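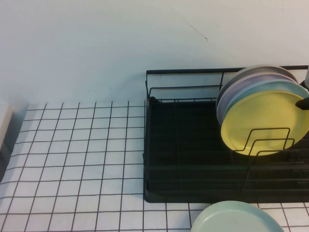

The budget for the second arm was due in May, and I had left myself the usual amount of time, meaning one evening and a bag of pretzels.

The arm itself is the easy line. Groston sends a quote, you wince, you type it in. What gets me every year is the small stuff. Last year I put down 592 dollars for "kitchen items" and Araceli Manzano in purchasing called to ask if we were opening a restaurant. I told her it was plates, racks, trays and replacement plates. She wanted to know how many replacement plates. I said it depended on the software.

So this time I did it properly, with a spreadsheet that has 13 rows. Gripper pads get their own row now – we go through them like chewing gum. Spare cables get a row. Plates get a row, and I'm sticking with the pastel ones, which cost next to nothing and come in enough colors that you can say "the yellow one" on a call and everybody knows what you mean.

Berwyn Humphreys thinks we should skip the second arm and buy the Asach service plan for the first one. He has a point, and he made it in an email with 14 paragraphs. My counterpoint is that a service plan can't put away dishes. Neither can the arm on a bad afternoon, but I left that out of my reply.

The dish rack stays, by the way. Someone suggested a sturdier one from Robles with wider slots, and I can see the appeal, but most people's kitchens don't have wide slots. They have whatever was on sale.

I sent the whole thing in at 11 at night. Araceli wrote back the next morning asking what a gripper pad is.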